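How to Run a Hands-On Demo Day for Hand-Held Grippers

By Leidy Sotelo

We opened the Prarkstead workshop to visitors in August, and I have been wanting to write it up ever since. People kept asking how we set the day up, so this page is the whole plan, start to finish, with the parts I'd change next time. It's written for anyone who has a pair or more of hand-held grippers, a decent-sized room, and a wish to let other people try them. You don't need a stage. You don't need a robot arm running in the corner, either, though visitors will ask about one.

I love these days. There is a moment when somebody squeezes the trigger for the first time, picks up a sponge, and makes a small noise of surprise, and I could watch that all afternoon.

What you need

- Two hand-held grippers per station, charged, plus one spare pair
- Printed markers, already mounted, and a few extra prints
- Small tables, one per task
- Cloths for the tables (patterned is fine, shiny is not)
- Objects to pick up: sponges, cups, blocks, folded towels, a lunch box with a lid
- Colored tape
- Wipes for the handles
- A laptop for checking recordings
- Name stickers and a fat pen

We had 45 people signed up, in three groups, and that was the right size for our room. A bigger crowd would have meant long waits at the tables, and waiting is what kills the mood.

Step 1. Pick tasks a visitor can finish

Each task should take a beginner a minute or two. Ours were: put the sponge in the cup, stack three blocks, fold a towel in half, and close the lunch box. The lunch box was the star of the show. It takes both hands working together, one to hold the box still and one to press the lid, and everyone who tried it wanted another go.

Skip anything with liquid. Skip string and shoelaces too, unless you have a very patient group. Angus Sheehan talked me into a jar with a screw lid and we spent a good part of the morning fishing the lid out from under furniture.

Try every task yourself the evening before, with the same cloth and the same objects. I thought the towel would be easy, and it was, until we swapped to a thicker towel that the fingers couldn't pinch at the corner.

Step 2. Lay out the room

Put the tables far enough apart that two people can swing their elbows at each one. Visitors new to grippers use much bigger movements than you expect, and they step backward without looking. Keep chairs out of the walking path, or park them to one side.

Turn on all the lights, even on a sunny day. The cameras on the grippers like even light, and a table that is half in sunshine and half in shadow gives you a recording that is hard to use. If you have big windows, walk around each table at the time of day you'll be using it. Ours get strong sun at 3 p.m., so the towel task moved over to the brick wall side for the last group.

Leave one clear area with nothing in it for the talk at the start. People will bring bags. Tell them early where bags can go. I forgot, and plenty of backpacks stayed on all day.

Step 3. Check the markers

Each gripper with a marker needs that marker flat, clean and firmly fixed. Press down on all the corners with your thumb. If one lifts, replace the print instead of adding glue on top. Then hold the gripper at arm's length and tilt it slowly while a helper watches the laptop. The tracking should hold through a natural range of wrist angles. If it drops out when you turn your hand a little, look for glare first and a crooked mount second.

Do this again at lunch. Lots of hands will have been on the equipment by then, and fingerprints do matter.

Step 4. Give the shortest talk you can stand

Saeed Arabzadeh gave ours, and he kept it under eight minutes, which I admire, knowing him. He covered three points: how to hold the gripper, what the recording is for, and what to do if something feels stuck (let go of the trigger, put the gripper down, call one of us over).

For the middle point, keep it plain. Saeed said something like this: when you do a task with the gripper, the camera on it sees what a robot's hand would see, and a program can learn from many people doing the same job in their own way. Then he held up the lunch box and asked who wanted to go first. Every hand went up!

Tell people before they start that the cameras will catch the room as well as the table, and get their okay in writing. We had the forms at the door with the name stickers. Anyone who prefers to stay out of the recordings can still use the practice pair, which doesn't record.

Step 5. Teach the hold

Stand next to the visitor, facing the same way. It is much easier to copy someone beside you than someone opposite you.

1. Support the weight from underneath with your whole hand.
2. Keep your wrist loose and your elbow near your ribs.
3. Point both grippers at the middle of the table.
4. Open and close each one a few times before reaching for anything.
5. Go slower than feels natural. Then go a bit slower than that.
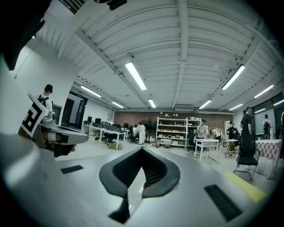 Grippers up, mid-session in the main room at Prarkstead.

The usual beginner trouble is a tight grip on the handle. Watch the knuckles. Houda Shawky has a nice trick for it: she asks people to wiggle their toes, and somehow the shoulders come down along with everything else. I tried it on myself and now do it before every session.

The second trouble is lifting the grippers too high between moves. The camera then sees more of the room than the task. Ask people to imagine a shelf at chest height and to stay below it.

Left-handed visitors do fine with a pair, by the way. They sometimes pick the tasks up faster, and for the lunch box they just swap which hand presses the lid.

Step 6. Record in short turns

Give each visitor one practice try and three recorded tries, then rotate. The helper at the table starts and stops the recording. Please don't ask the visitor to do it – they have their hands full, and they'll forget to stop.

Say "starting" and "done" out loud every time. It sounds silly in an empty room and is a lifesaver in a full one.

If a try goes wrong, keep it and move on. A dropped block is fine. A visitor who drops the block, laughs, picks it up and finishes the stack has given you a lovely recording. What you do want to throw out is anything where the lens was covered by a sleeve or where somebody leaned across the table halfway through. Write the try number on a sticky note and sort it out later.

At the end of the day we had 132 usable tries from the lunch box table alone. Abdelghani Tawfik copied everything to two drives before we let ourselves eat, and I'd make that a rule in any workshop.

Step 7. Let people look at what they made

This was the part I nearly cut to save time, and I'm so glad I didn't. Between turns, we played back one try for each person on the laptop. Visitors are fascinated by the view from their own hand. They see how much they wobble (everybody wobbles), and on the next turn they slow down without being told. One boy asked to see his block stack over and over and then explained to his grandmother exactly where it had gone wrong.

If you have a robot trained on earlier recordings, a short clip of it doing the same task goes down very well at this point. We showed one from our friends at Gollomholm folding a towel, badly, and the whole group cheered it on.

Step 8. Wrap up and reset

Wipe the handles between groups. Swap batteries between groups as well, even if the light says they're fine. Count the blocks back into the box. Check under the tables for sponges.

Leave 30 minutes between one group going out and the next one coming in. On paper it looks generous. We used every minute of it, mostly on batteries and on people who had one more question.

Questions we got, with the answers we gave

Is it heavy? After a few minutes, yes, a little. Short turns help, and so does resting your elbows when you're not recording.

Can kids do it? Ours started at age nine with an adult next to them, and the smaller hands were no problem on the sponge and the blocks.

Does it matter if I do it differently from the last person? Please do! Different ways of doing the same job are very useful to us.

Do I have to use both? For the sponge and the blocks, one is plenty. The lunch box and the towel need two.

What I'd change

More water for the helpers. A bigger sign on the street, as several people walked straight past us and ended up at the Brallance building. Two laptops for playback, one on each side of the room, so the crowd doesn't bunch up. And I'd start the towel table with thin towels only.

If you try this layout in your own workshop, write and tell me which tasks you picked. I'm collecting ideas for the next one, and I still haven't given up on the jar.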